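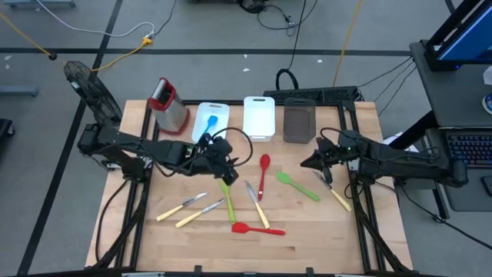
Planner update: sorting cell at Brelemham

The two-arm cell has moved to the new motion planner, and the old one was switched off on 2024-06-27. Cadi Nicholas did most of the port. The main change is that both arms are now planned together. Before, each arm got its own path and a checker stopped one of them if the paths came too close, which cost a lot of time over the middle of the table.

The test task is still utensils: knives with cream handles, red and green spatulas, and containers along the far edge to sort them into. Knives remain the hard case for perception. The blade gives poor depth readings, so the grasp code now looks for the handle first and works out the blade direction from there. Spatulas use the same code with a different grasp point – the handle, a little below the head.

Planning time has dropped from 175 ms to 100 ms per move on the cell computer. We replayed 1,375 logged picks from April through the new planner and 6 came back with no valid path. All of those had both grippers reaching for items that lay close together. Cadi is adding a rule that lets one arm back off and wait.

The replay tool is in the Kenitz repository under tools. It reads the old log format, so Peltdale can run it on their own logs without converting anything. Please file bugs against the planner and leave the cell config alone until the wait rule is merged.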